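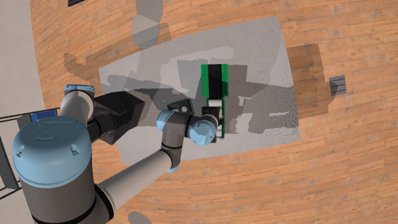
트렌데로 하드 오일 (원목마루용, 무광)
제조: Horrocks
판매: 건브리지 마루용품점
용량: 2리터 캔
재고 있음 / 평일 출고

드디어 다시 들어왔어요! 여름부터 문의 주신 분들 정말 많았는데 입고가 계속 밀려서 저도 속이 탔습니다. 이번에는 넉넉하게 받아 두었으니 한동안은 품절 걱정 안 하셔도 될 것 같아요.

트렌데로는 제가 가게를 열기 전부터, 그러니까 그냥 우리 집 마루 때문에 머리 싸매던 시절부터 쓰던 오일이에요. 그때 살던 집이 오래된 소나무 마루였는데, 전에 살던 분이 두껍게 올린 코팅이 군데군데 벗겨져서 양말이 자꾸 걸렸거든요. 사포로 다 밀어내고 뭘 바를까 한참 고민하다가 지인 소개로 한 캔 사 본 게 시작이었습니다. 바르고 나서 맨발로 걸었을 때 그 느낌이 좋아서(나무를 밟는 느낌이 그대로 나요) 그 뒤로 다른 제품도 이것저것 써 봤지만 결국 이걸로 돌아왔어요.

어떤 오일인가요

식물성 오일에 단단한 왁스를 섞은 제품이에요. 나무 표면에 막을 두껍게 씌우는 바니시와 달리 나뭇결 속으로 스며들고, 겉에는 아주 얇은 왁스층만 남습니다. 그래서 긁힌 자리가 생겨도 방 전체를 다시 갈아낼 필요 없이 그 부분만 살짝 손보고 덧바르면 돼요. 아이 있는 집, 의자를 질질 끄는 가족이 있는 집(저희 집이요)에는 이 점이 정말 커요.

색은 투명이지만 물 묻은 나무처럼 조금 진해집니다. 참나무는 꿀색 쪽으로, 소나무는 생각보다 노랗게 올라와요. 노란 기가 싫으신 분은 같은 회사의 드렌드버그 화이트를 먼저 얇게 바르고 그 위에 트렌데로를 올려 보세요. 뿌옇게 되지 않을까 걱정했는데 저는 꽤 마음에 들었어요. 다만 옹이가 많은 마루는 옹이 주변에 흰색이 몰리는 경우가 있어서 꼭 천으로 한 번 더 훔쳐내셔야 합니다.

쓸 수 있는 곳과 없는 곳

원목마루, 원목 계단, 나무 문턱, 원목 상판에 쓰세요. 표면이 무늬목인 마루도 오일 마감으로 나온 제품이면 괜찮습니다. 강화마루, 비닐 장판, 이미 우레탄 코팅이 된 마루에는 안 됩니다. 스며들지 못하고 끈적하게 남아요. 우리 집 마루가 뭔지 모르겠다 싶으면 구석에 물을 한 방울 떨어뜨려 보시고, 한참 지나도 동그랗게 맺혀 있으면 코팅이 남아 있을 가능성이 높으니 바르기 전에 저한테 사진 한 장 보내 주세요.

욕실 바닥은 추천하지 않아요. 된다고 하시는 분들도 계시는데 저는 제 경험으로만 말씀드릴게요. 세면대 앞에 발랐다가 관리가 너무 귀찮아서 포기했습니다.

바르는 방법

먼저 마루가 깨끗하고 바싹 말라 있어야 해요. 사포질을 하셨다면 마지막은 고운 사포로 결을 따라 마무리하고, 먼지는 청소기로 빨아들인 다음 마른 천으로 한 번 더 닦아 주세요. 널 사이 틈에 낀 먼지가 의외로 말썽이에요. 오일을 바르면 거기서 가루가 올라와서 롤러에 다 묻어 나옵니다.

캔은 흔들지 말고 납작한 막대로 바닥까지 천천히 저어 주세요. 왁스 성분이 아래에 가라앉아 있어서 윗물만 바르면 광도 다르고 보호력도 떨어져요. 그다음 짧은 털 롤러나 패드로 아주아주 얇게! 한 번에 마룻널 몇 줄씩, 널의 길이 방향으로 끝까지 밀고 나가시면 이음 자국이 덜 보입니다. 방 한가운데서 멈추지 마시고요. 문 반대쪽 구석에서 시작하는 것도 잊지 마세요(저는 한 번 갇혀 봤습니다).

15분쯤 같은 느슨한 말은 싫어하시는 분들이 있어서 딱 정해 드리자면, 바르고 15분 뒤에 마른 면천으로 남은 오일을 걷어내세요. 반짝이는 웅덩이처럼 고인 곳이 남으면 거기만 끈적하게 굳어요. 이걸 6시간 말린 뒤 한 번 더 반복하면 됩니다. 총 2회 도포예요. 세 번 바르면 더 튼튼하지 않냐고 물어보시는데, 무광이 얼룩덜룩해지기 쉬워서 저는 말리는 편입니다.

창문은 열어 두시되 햇볕이 바로 드는 시간은 피하세요. 다음 날이면 양말 신고 다닐 수 있고, 가구나 러그는 며칠 더 기다렸다가 올리시는 게 안전해요. 특히 고무 뒷면이 있는 매트! 덜 굳은 오일 위에 올렸다가 자국이 남았다는 연락을 제일 많이 받습니다.

꼭 읽어 주세요: 오일 묻은 천

오일이 밴 천을 뭉쳐서 쓰레기통에 넣으면 저절로 열이 올라 불이 날 수 있어요. 겁주려는 말이 아니고 진짜예요. 쓰고 난 천은 물에 푹 적셔서 뚜껑 있는 금속통에 담거나, 바깥에 한 장씩 펼쳐서 완전히 말린 다음 버려 주세요. 패드와 롤러도 마찬가지입니다.

평소 관리

물걸레는 꼭 짜서 쓰시고, 스팀 청소기는 쓰지 마세요. 주방 세제도 자꾸 쓰면 왁스층이 빠져요. 저는 Horrocks에서 나온 마루 비누를 물에 조금 풀어서 쓰는데 그냥 순한 중성 비누도 괜찮습니다. 현관 앞이나 싱크대 앞처럼 많이 밟는 자리가 푸석해 보이면 그때 그 자리만 얇게 덧바르세요. 덧바르는 날을 정해 두실 필요는 없고 마루를 보고 판단하시면 돼요.

손님 후기

"가구 공방을 하면서 상판에만 쓰다가 이번에 집 거실까지 다 발랐습니다. 냄새가 첫날은 제법 나는데 창문 열고 하룻밤 지나니 견딜 만했어요. 걷어내는 작업이 제일 중요하다는 말에 동의합니다. 창가 쪽을 대충 닦았더니 그쪽만 번들거려서 다시 했네요." Bradley Bunting

이 후기 받고 설명서 번역본의 닦아내기 부분을 더 크게 고쳤습니다. 감사해요!

배송과 교환

액체류라서 항공으로는 못 보내고, 제주와 섬 지역은 배편이라 며칠 더 걸립니다. 캔이 찌그러져 도착했으면 뚜껑 열지 마시고 바로 연락 주세요. 개봉하지 않은 캔은 교환해 드리지만, 개봉한 뒤에는 색이 마음에 안 드신다는 이유로는 어려워요. 색이 걱정되시면 샘플 병을 먼저 주문해서 옷장 안쪽이나 소파 밑처럼 안 보이는 자리에 발라 보시길 권합니다.

함께 찾으시는 상품
드렌드버그 화이트 프라이머 오일
Horrocks 마루 비누
도포용 패드와 손잡이
트렌데로 하드 오일 샘플 병

문의는 아래 상품 문의 게시판에 남겨 주세요. 마루 종류와 지금 마감 상태를 같이 적어 주시면 답이 훨씬 빨라요.

상품 정보 수정일: 2021-10-20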